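Segunda-feira, já de noite

Passei a tarde inteira agarrada a papel. Papel, papel, papel! Tinha prometido a mim mesma que a pilha das listas de tarefas do Perdale não entrava em mais uma semana naquele estado, e pronto, hoje foi o dia. Comecei depois do almoço, com o café ainda na mão, e quando dei por mim eram quase seis e meia e nem tinha respondido aos emails da Domach (ficam para amanhã, que remédio).

A ideia era simples: pôr as folhas por ordem, marcar com notas adesivas o que precisa de ser visto outra vez e deixar tudo direitinho para a reunião. Só que as tabelas são tão apertadas, com aquelas letrinhas minúsculas, que uma pessoa perde-se na terceira coluna e tem de voltar ao princípio. Fui de caneta na mão esquerda e notas cor-de-rosa na direita, e lá me entendi.

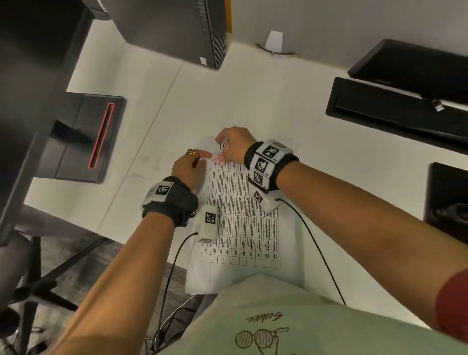
Thongsuk acha que as notas adesivas são uma perda de tempo, que se descolam todas e que bastava dobrar o canto da folha. Disse-mo à hora do lanche, muito a sério. Eu cá não dobro cantos! Uma folha com o canto dobrado já não assenta bem na pilha, e depois fica aquele altinho irritante de um lado. Ficámos cada um na sua e comemos as bolachas.

Ao todo devem ser umas 50 folhas, mais coisa menos coisa, e juntas pesam que se fartam. O que me dá mesmo gosto é pegar no monte todo, abri-lo um bocadinho em leque para o ar entrar e depois bater com ele na mesa até ficar certo. Faço isto desde os tempos da papelaria e continua a saber-me bem.

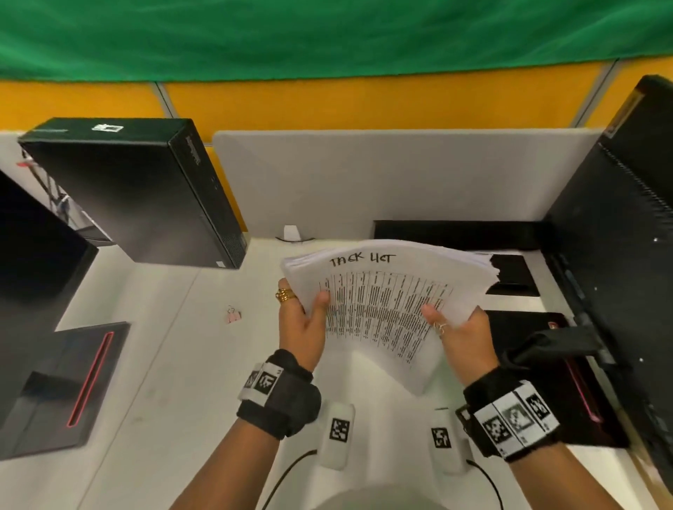 *O monte, com a TASK LIST por cima.*

Claro que a meio me baralhei. Pus a Track 4 no sítio errado, voltei atrás, virei tudo ao contrário e andei ali um bom bocado a resmungar sozinha. A culpa também é da mesa, que está sempre atravancada – o computador, o teclado, os cabos lá atrás no canto que um dia destes tenho de arrumar. Para a semana, digo eu. Já disse o mesmo na semana passada.
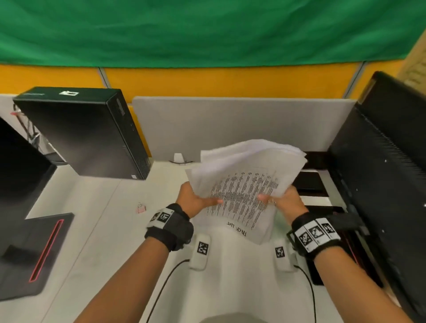
*Track 4, de pernas para o ar.*

Gosto tanto daquele título feito à mão, com as letras pretas a puxar ao graffiti! Dá outra vida a uma página que é só grelha e texto miudinho. A malta da Jallier há de querer passar aquilo tudo para uma coisa mais lisa, mas eu vou fazer finca-pé.

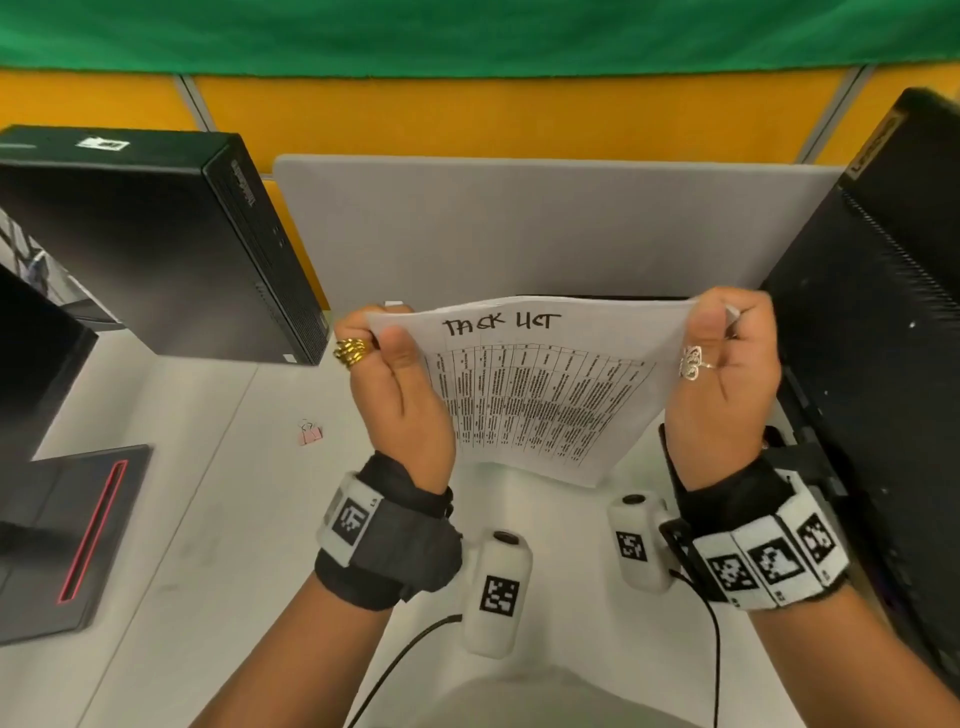 *A folha do título e, à esquerda, a mola cor-de-rosa.*

A mola, já agora, é pequena de mais para o monte inteiro. Tenho de comprar 2 ou 3 das grandes, das pretas, e mais notas adesivas. Amanhã começo pelos emails e só depois volto às tabelas. Agora vou fazer sopa, que me doem os ombros e estou cheia de fome.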